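Sidewalk Delivery Robots, Equipment Planning Phase
Progress report to the program office, covering work through the end of May
Prepared by Kirstin MacRitchie, with sections from Fraser Geddes (simulation) and Mohandas Namboodiri (procurement)

1. Status

The planning phase is on schedule except for the charging survey, which has slipped into the next period. The vehicle specification is at its third draft. Two of the three supplier visits are done. The simulation work funded under the first release has produced enough results to settle the camera layout and the curb requirement, and both are now written into the specification.

No vehicles have been ordered. The request in section 6 covers the release of the second part of the equipment budget and one change to how it is divided.

2. Background to the current specification

The original application assumed a small fleet of six-wheeled vehicles running between the Gerbridge depot and addresses in the business district. It was written before any route work and took its sensor package straight from the Salik brochure. At the February review the program office asked us to show that each item in the package was needed before money was committed to it. Most of the effort since then has gone into that question.

The method is simple. A model of the district is driven by a simulated vehicle carrying the sensors under consideration. Sensors are removed or downgraded one at a time, and the same set of routes is repeated. A sensor stays in the specification only if taking it away causes a failure that cannot be handled by lower speed or a different route.

3. Simulation results

3.1 Coverage

The route set now stands at 600 runs. It includes long straight sidewalk sections, street crossings, and stretches beside walls and fences where the vehicle has no view to one side. Finlay Dalgleish built the route list and has frozen it. Any later supplier will be tested against the same list, so that results can be compared directly.

3.2 Camera layout

The reference section for camera work is the sidewalk beside the concrete wall. It has a wall on the left, a raised curb and the road on the right, and a crosswalk farther ahead. The layout has to satisfy three needs there at once: enough near-ground view to hold the vehicle off the curb, enough range to pick up the traffic lights near the crossing, and tolerance of bright pavement under a high sun.

The Salik package meets these needs with two forward cameras, one wide and one narrow. We tested a single wide camera as a cheaper option. It held position on the sidewalk without trouble. It was weak on signals, where the housing takes up very few pixels until the vehicle is close to the road. The vehicle can be made to stop short and creep forward, but this adds waiting time at every crossing and leaves it standing where people want to walk.
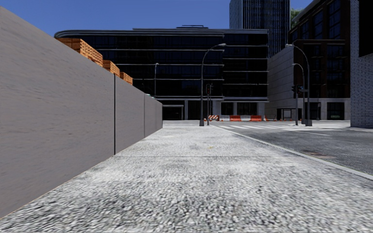 3.3 Curb and road edge

The gray curb and the bright sidewalk are close in tone, while the road surface is much darker. In the camera-only runs the software mostly found the change from light to dark and treated that as the edge. The error was always in the unsafe direction, with the vehicle allowed nearer to the drop than intended. A short-range depth sensor on the right side removed the problem. A matching sensor on the left is needed for return trips, when the curb is on the other side.

We have therefore kept both side depth sensors and dropped the rear one. Reversing is limited to walking speed in the specification, and the bumper switch is sufficient at that speed.

3.4 Limits of the results

The simulated district is cleaner than the real one. Litter, standing water and parked bicycles are thinly represented, and lighting has been run mainly in clear conditions. Low sun and heavy rain are the next cases to be added. Struan Haldane has asked that no supplier be ruled out on simulation results alone, and we agree. The results are being used to write requirements, and acceptance will be decided on the street.

4. Supplier visits

Salik. Visited by Haldane and Namboodiri. The vehicle is well made and the battery swap is quick. The sensor mast is sold as one sealed unit, which means a failed camera sends the whole mast back to the factory. Salik would not quote for individual sensors on the first visit but has since agreed to a reduced mast without the rear unit. A written price is expected.

MacAulay. Visited by Geddes and Dalgleish. This is a smaller firm with a plainer vehicle. Sensors are on separate brackets and can be changed with hand tools. The standard vehicle carries one forward camera, and the second would be fitted as an option. The curb-climbing height is lower than Salik's, which matters at two crossings on the northern route where there is no ramp. MacAulay has offered a loan vehicle for 30 days, with training for our operators included.

Dernach. Visit moved to Thursday of next week at the supplier's request. Documents received so far do not state the operating temperature range, and this has been asked for in writing.

5. Budget planning

5.1 Vehicles

The application allowed for 7 vehicles. Route timing from the simulation supports that number with the two-camera layout. With one camera the waiting time at crossings would call for an extra vehicle to hold the same service level, and the saving on cameras would be lost. We recommend staying with two cameras and leaving the fleet size unchanged.

5.2 Spares

The application set spares as a flat share of vehicle cost. A parts list is a better basis. Wheels, bumper switches and side depth sensors are the items most exposed to contact with walls and curbs, and we propose to hold these at the depot from the first day. Cameras would be held only if the chosen supplier allows them to be changed on site. Under the Salik arrangement the equivalent item is a complete spare mast, and its cost should be counted against that bid.

5.3 Charging and depot work

The electrical survey at Gerbridge is late. The contractor found that the panel drawings did not match the installed board and has asked for a second visit outside working hours. Until the survey is complete we cannot say whether all vehicles can charge at once. If they cannot, staggered charging will work with either battery type, though it needs a larger floor area than the one now marked out.

5.4 Software and data links

Remote supervision is priced per vehicle by Salik and per operator seat by MacAulay. The per-seat terms are cheaper at our fleet size. Both contracts run for longer than the funded period, and Namboodiri is seeking a break clause from each.

6. Requests to the program office

a. Release of the second part of the equipment budget, to be held until a supplier is selected.

b. Approval to move the rear sensor allowance into spares. The total does not change.

c. Agreement to accept the MacAulay loan vehicle for street trials. The loan carries no hire charge, but insurance during the trial would fall to us and is not in the current budget.

7. Risks

Survey delay. Further slippage would hold up depot work but would not affect supplier selection.

Price validity. The MacAulay quotation stands for 30 days from issue. If the release in 6a is decided after that, we will have to ask for it to be renewed, probably at a higher figure.

Crossing approach. The northern route may need to be dropped or redrawn if the chosen vehicle cannot manage the two crossings without ramps. Dalgleish is measuring both curbs.

8. Work planned for the next period

Complete the Dernach visit and issue the comparison table.
Add low sun and rain to the simulation and repeat the camera runs.
Finish the Gerbridge electrical survey.
Close the third draft of the vehicle specification and send it to all three suppliers.
Draft the street trial plan, including operator shifts and the insurance quotation.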